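3.2 Task allocation at the packing bench

Before the cell was installed, packing at the Lunotholm site was done by hand at four benches. One person took soft goods from a tray, checked the stitching and tag, placed each item in a tub and pressed on the lid. Staff interviewed in May described the lid step as the most tiring part of the shift and the check as the part they would least like to lose. The cell, supplied by Plindov, takes over picking and lid handling. Inspection stays with the operator, who now works from a screen beside the cell and can stop it at any point.

Soft toys are awkward items for a parallel gripper. The outline changes under pressure, and loose threads or tag strings can be caught between the fingers. The wrist view is therefore shown to the operator during the approach, when the fingers are open and the item has not been touched. 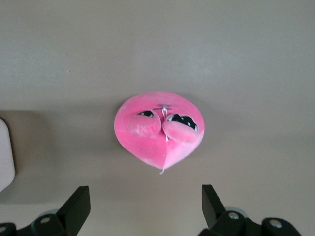 1104

The operator's screen shows the tag string and the thread at the lower tip of the toy clearly enough for a decision. Under the former procedure the same judgment was made by touch. Several operators reported that they missed handling the goods, and two asked for a tray of rejected items to be kept within reach so that they could compare. This request was granted in the second month of the study.

Placing and closing are divided between the two arms. One carries the toy by its top to the tub while the other attends to the lid (Figure 4). Operators had expected to wait for the cell. In practice the log held almost 3000 screen decisions, and the complaint recorded most often concerned pace: the prompt for the next item appeared before the previous tub had been noted on the tally sheet.

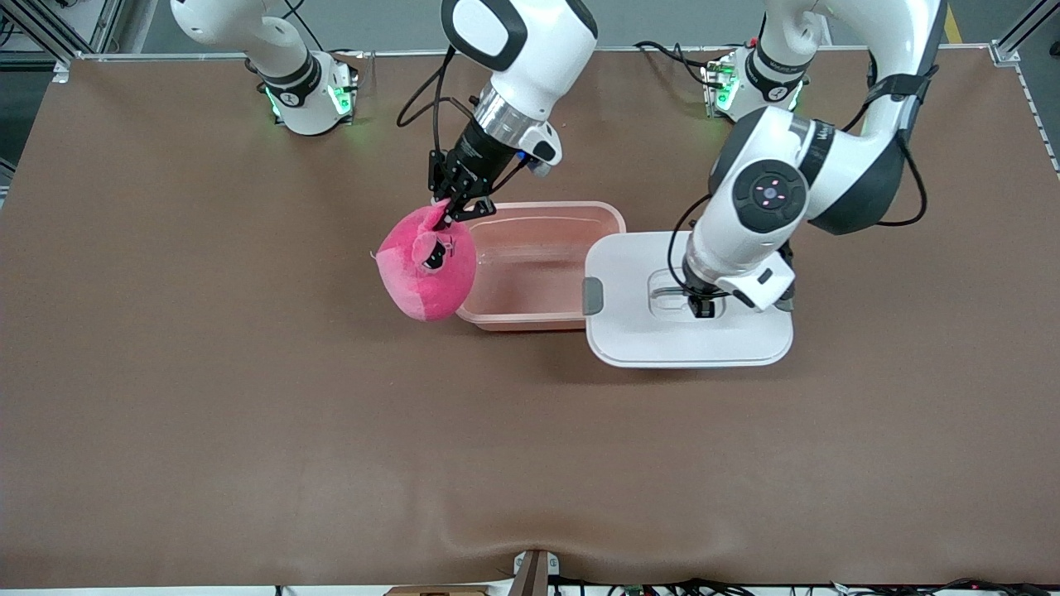 Figure 4. Toy held above the table beside the pink tub, with the second gripper at the white lid.

Petchrat and Lindgren coded the interviews separately and compared their results afterward. Both found that operators spoke less of physical strain after installation and more of attention, in particular toward the end of the shift. Job rotation, already in use at the Amissah site, was introduced in response and is discussed in Section 3.3.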